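Re-soling the Rinero court shoe

My policy on this blog has been to write only about footwear I have worn for at least one full season. The Rinero low-top in off-white met that condition in November, by which time the outsole under the left heel had worn through to the midsole foam.

The pair was bought six years after the model was withdrawn from general sale. I should note for prospective buyers that the stitched version and the glued version were sold under the same name and in the same colours. Only the stitched version can be re-soled at reasonable cost. The stitching is visible along the side of the cup sole, and a seller who declines to photograph that area should be passed over.

I submitted the pair to the repair counter at Cordeiro in Ilbridge on a Thursday. The quoted period was 11 working days and the work was completed in 19. The delay was attributed to the supply of gum rubber in the correct thickness, and I was kept informed by telephone throughout. 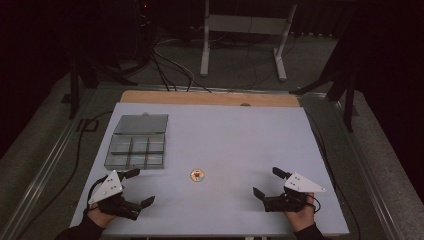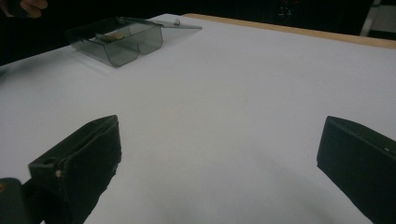
The charge was $60 for both shoes, including new insoles. I had previously obtained a quotation from Astura, which was lower but did not include removal of the old adhesive. Residual adhesive is the usual cause of a new sole lifting at the toe, and I would advise readers to confirm in writing that its removal forms part of the job.

With respect to the result, the replacement sole is slightly darker than the original and somewhat firmer underfoot. The grip on damp pavement is better than I recall it being when the shoes were new. The upper was cleaned but otherwise left alone, in accordance with my instructions, and the creasing across the toe box remains.

The laces supplied with the repaired pair were too short for the top eyelet. I have replaced them with flat cotton laces in the same off-white colour. A further entry will follow once the new soles have been through a winter.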